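3.2 Noise and sleep in shared housing

The second part of the survey asked tenants how often noise from inside the building had kept them awake during the previous month. Of the 404 households that returned the form, most lived in blocks built before the current rules on sound insulation came in. The three estates, Furna, Skirano and Laxdal, differ in age and layout but have similar rents, and so we treat them together unless stated otherwise.

Tenants were asked to name the main source of the noise. Footsteps from the flat overhead came first on all three estates, followed by voices and closing doors. Plumbing was mentioned less often than we had expected from the earlier work in Brededau (Csonka and Hanrahan), where the pipes ran through the bedroom walls. At Laxdal the pipes were moved to the stairwell side when the kitchens were renewed, and complaints about them were rare.

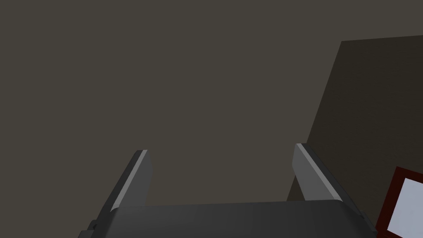 The answers on doors need some care. The form did not separate doors inside a neighbour's flat from the doors on the landing, and several tenants wrote in the margin that they could not tell which they were hearing. We have kept both under one heading. Where a tenant named a door and a voice together, the answer was counted under whichever was written first.

Sleep was scored on the short scale set out in section 2, with higher values meaning poorer sleep. Households that reported noise on most nights scored worse than the rest, and the gap remained after we allowed for age, shift work and the number of children at home. It was widest among tenants whose bedroom shared a wall with the stairwell — almost 40 of these took part, so the result should be read with caution.

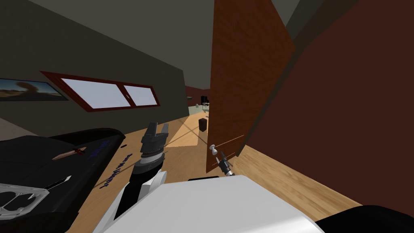
Figure 3. Interior door and surroundings.

We also asked whether tenants had raised the matter with anyone. In all, 63 had spoken to the neighbour concerned, and fewer had written to the landlord. Those who had spoken to a neighbour did not sleep better than those who had said nothing, though they described the noise as less annoying. Kálmán Csonka found a similar split between annoyance and sleep in the Brededau interviews.

Answers given in November were slightly higher on the sleep scale than those given earlier in the autumn. Heating was switched on at Skirano during that period, and some tenants kept their windows shut for the first time. With outside traffic reduced, sounds from within the building may have stood out more. The survey was not designed to test this, and we return to it in section 4.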